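The Stationery Box, Year Three

Every shared desk I have ever worked at has had a stationery box, and every stationery box has had the same life. It starts as an act of hope in November. By spring it is where you go to find out what you haven't got.

Ours is a plain cardboard box, lid and all, which I put on the big table after the drawer organizer from Vandex (58 dollars, 30 compartments, every one the wrong size for a stapler) went to live with Milovan Kadrić. Milovan says he loves it. Milovan keeps tea bags in it.

The rule for the cardboard box is that it holds what people borrow from each other and then sulk about. That means the stapler. It means the tape, the yellowish clear kind that can only be started by somebody with better fingernails than mine. And it means the blue plastic thing, which has outlasted two office moves and which Cherry Mae Bautista will not let me throw out. I've asked her what it's for. She said, "Put it back, please."

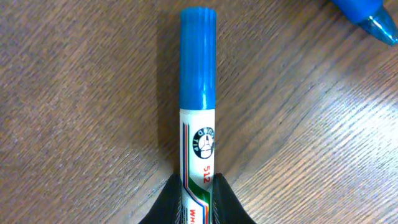
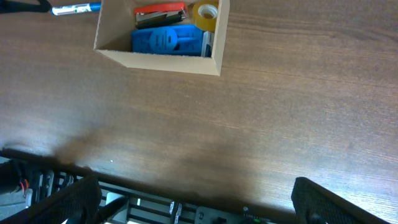
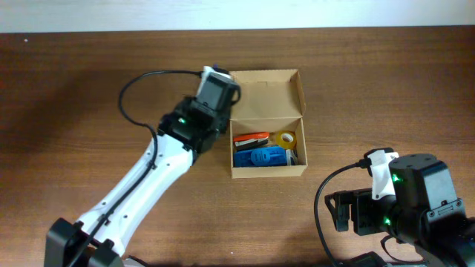

Tavedia Second Floor, Shared Desk Team

The marker is a separate argument. I say markers belong in the box with everything else. Eyerusalem Derese says markers belong next to the whiteboard, where a person might conceivably want one. I can see that this is a good point, and I have been resisting it since 24 May 2026.

My objection is that things left near a whiteboard are gone by lunch. We bought 40 markers last year. I can put my hands on a blue one, provided it hasn't gone for a walk while I was typing this paragraph.

Soo-ah Baek has proposed labels. She has a label maker, and she has been waiting for this. I said I'd think it over, and she took that as a yes, so I expect to come back from vacation to a box that says BOX.

Still to find a home for: the hole punch, the good scissors, and the second roll of tape, last seen with Mark Anthony Sarmiento, who was wrapping a birthday present at his desk and would not meet my eye.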